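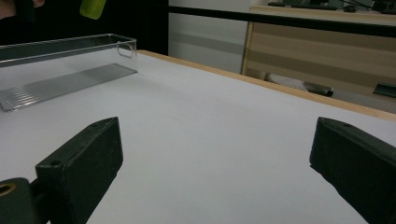

The hand-held gripper over the table, fingers open, with the clear bin to the left.

Finger drift on the hand-held grippers: what we found

Several people have asked why recording on the clear-bin task was stopped in November. The short answer is that one gripper was reporting a finger opening that did not match its real opening, and the error got worse over a session. The unit has been repaired. The recordings made with it are still being sorted.

The fault was first noticed by Martim Meireles during replay at Urkwood. The arm approached the bin on the correct path, closed on the wall next to the handle cutout, and kept closing after contact until the force limit stopped it. The bin cracked at the rim. The arm was not damaged and no one was inside the fence at the time.

Replay was repeated at reduced speed with the same file and gave the same result. A second file, recorded earlier the same morning, ran without trouble. That pointed to the recording side, and the gripper was taken apart after lunch.

The cause was a threaded insert in the left finger mount. It had turned in the plastic, so the screw felt tight but was no longer clamping anything. Under load the finger leaned outward a little, and the opening estimate, which assumes a rigid finger, was off by the same amount. At the start of a session the error was too small to matter. After 200 grasps it was large enough to make the arm squeeze harder than the operator had.

The Kokivari software did not flag any of this. Its check compares the fully closed reading with the stored value when the tool is switched on, and a leaning finger passes that check because the two tips push each other back into line. Clear parts make matters worse – the wall of the bin is hard to pick out in the video, so a reviewer has little chance of seeing that a fingertip is out of place.

Of the 2000 recordings in the set, those from the affected unit have been moved to a separate folder named Dramedine_hold. Please do not train on them. Martim is going through them by session and will return the early ones if the closed and open readings agree.

Changes now in effect:

Inserts are set with heat and checked with a torque driver before a mount is issued. Press-fit mounts are withdrawn.

The open position is read as well as the closed one, at switch-on and again every 10 minutes.

Replay with rigid or brittle parts starts at the low force limit. Raising it needs a second person at the stop button.

All 17 mounts in the Cha cabinet have been inspected. Two more had inserts that turned by hand, and both have been scrapped. If you keep a gripper at your own bench, bring it in before your next session – the check takes a few minutes and the driver has to stay in the workshop.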